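The quote from Treletti came in at 218 a month for a two-arm table setup, and I've been arguing with it since January. The sales page promises it will "handle the kitchen." Whose kitchen? Mine has drawers that stick.
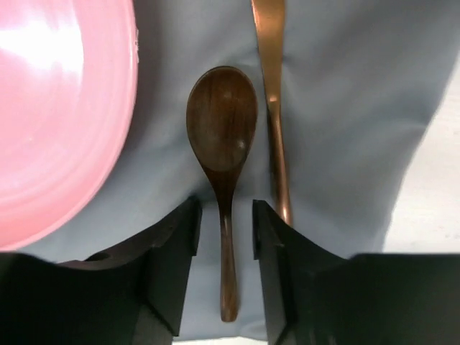 Ornella Bellini wrote to tell me I'm being stingy, that the monthly fee isn't where the money goes, and that I should ask what a replacement gripper costs before I ask anything else. Fine. I asked. Gutau wants 143 per finger set, with 16 days to ship, and Treletti hasn't answered. 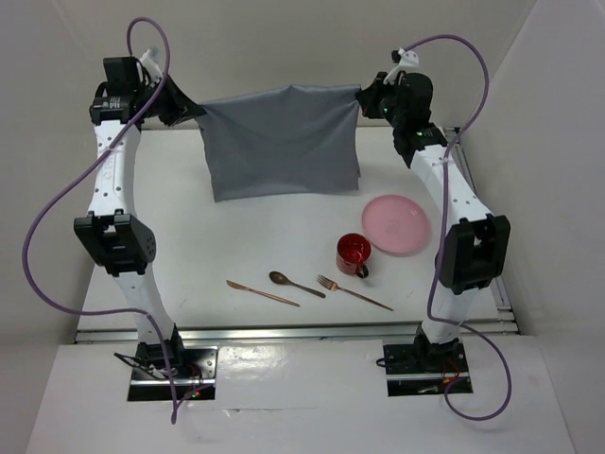

My budget has one line for hardware and I'm starting to think it needs five. Spares, mounting, a table I'm willing to drill into, power, and cables. Look at the purple ones looping up over both grippers and hanging down the sides. I'd bet those go first, and they aren't on either quote. Two arms to hold up one gray cloth is also a lot of arm for the money. I've asked Treletti for a price on a single one and I'm not signing until I see it.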